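Drisside Tenants & Neighbors
Newsletter, 6/12/20

KITCHEN SWAP SHELF: WHERE WE'RE AT

Quick one this time, printer deadline is at noon and I still have the parking item to write.

The swap shelf in the Govindale Street hall is open again. Same shelf, same corner, new hours. Tuesdays 4 to 7 and Saturday mornings. Masks on please, one household at a time, and if there's a line wait on the sidewalk and not in the stairwell. The stairwell was a mess in May.

What we need: small pots, baking sheets, measuring cups, can openers (always can openers). What we don't need: mugs. We have mugs. Please stop with the mugs.

Kamala Arumugam is taking drop-offs at the side door. Wash everything first, tape the lid to the pot, and put a sticky note on it saying if it works. "Works" means you plugged it in this month, not that it worked at your old apartment. Anything with a frayed cord goes straight to recycling, no arguments.
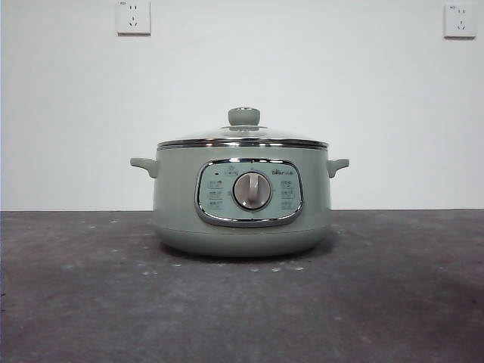 Electric pot, green, glass lid. Small appliances like this go fast.

Big items: we can't store them. No microwaves, no mini fridges, sorry. If you have one to give away, write it on the board by the mailboxes with your apartment number and people will come to you. Gaetano Serra has a hand truck and will lend it out, just bring it back the same day. Last time it was gone a week.

Money stuff. The hall fund stands at some 2,000 dollars after the roof patch. We voted to set aside 15 dollars a month for cleaning supplies for the shelf, which should cover wipes and bags if the prices come down a bit. Receipts to Viola Galli, in the envelope, with your name ON the envelope.

Also from Viola: the cookbook pile is getting silly. Take two, leave one. There's a good soup one with no cover, and teh big Italian one is missing its dessert chapter, so if you have those pages please slip them under her door.

Recipe page is back next issue. Pierina Marino is doing lentils. Send her yours by the 20th, half a page max, and please write out "teaspoon" or "tablespoon" in full. We all remember the salt thing.

Still looking for someone to cover Saturdays in July. Two hours, you get a chair and a fan. Leave a note in the hall box or catch me on the stairs.

Parking item on the back.

Gianni Messina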